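June, notebook, gripper budget (continued from the back of the last book, where I ran out of pages)

Sat down with Damilola Danladi after lunch to settle what we're asking for, and we got further than I expected, mostly thanks to her having saved every quote since winter in one folder, bless her. We have the Gedard quote for spare finger pairs at $38 a pair, and the Distton one for a complete second gripper at $473, shipping included if we order before the end of the month.

My first thought was to go straight for the whole gripper and be done with it. Damilola would sooner buy 4 pairs of fingers now and hold off on the rest until the fall money comes in, and I have to say she talked me most of the way round over a very long cup of coffee. Fingers are what we wear out! The palm has given us no trouble at all, and I'd like to write that down somewhere before I jinx it.

So, the list as it stands: 4 finger pairs (Gedard), $152. Screws we can take from the drawer, but check lengths first. Wrist camera cable, still waiting on Ustano to answer my email, so leave that line blank for now. 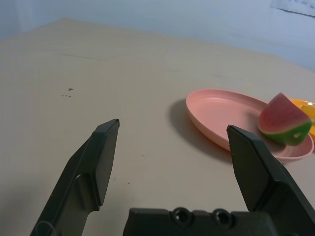 The other thing we went back and forth on was play food. I'd love a bigger set for the plate tasks, with more shapes that have a thin edge and a fat edge, and Damilola wants dishes in a second size before any more fruit. Chrysikopoulos sells both, and I've asked for their catalog again (the old one has walked off, probably into my own bag). We agreed to put 2 dish sets down as a maybe and see what's left over.

To do: ask Distton if they'll hold the price past June. Move the tabletop resurfacing to next year's sheet. Send Damilola the totals before she leaves at 4, and find that catalog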